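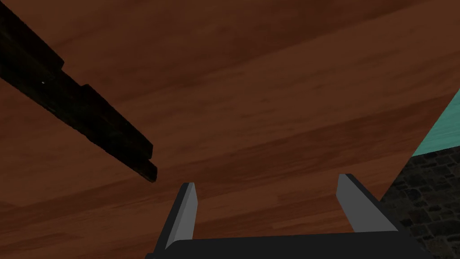 By R. Anselm

Three years of running a bakery in Kivville and she still sets two alarms. 2302 loaves in March. "I counted because the bank wanted it," she says. "Never again."

We talk at the counter, between deliveries. She keeps getting up.

Started with rye. Her grandmother's, more or less — the written recipe had no salt in it, so the first batch went to the neighbor's chickens. Now there are 27 kinds on the list, too many she thinks. "People want the seeded one. I'd drop half the rest tommorow."

Flour comes from Plimar. It went up twice this winter.

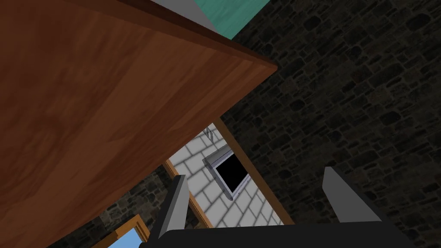
"So I raised the rye and left the rolls alone. Kids buy the rolls." Any complaints? A few. One man wrote her a letter, two pages, and then came in the same morning for his usual.

Staff is the harder part. Nobody wants a 3 a.m. start and she doesn't blame them. Her last hire lasted nine days. The new one came over from Pruria and he's is good with the oven, bad with the register.

Will there be a second shop? She laughs, checks the clock. "Ask me after Easter."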